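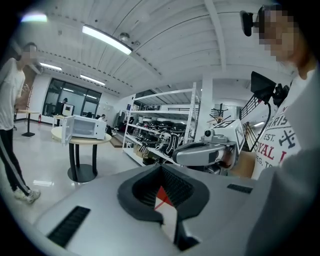

Hand-held grippers in the Kelach workshop, with a microwave oven on a round table behind.

The Kelach Manipulation Project is a student robotics program in which participants record household tasks using hand-held grippers. It was organized by Modupe Isah and Preben Frandsen and runs over one term, with students working in teams of four.

Each team selects an appliance task, such as opening an oven door, and records 400 demonstrations. Recordings are reviewed for tracking loss before being used to train a control policy. Teams must retain at least 85 per cent of their recordings to proceed to the final trial, held in June. Marks are awarded for completion and repeatability; the colour and finish of the appliance are not standardized.

See also: Borkura Cup, Idix (software)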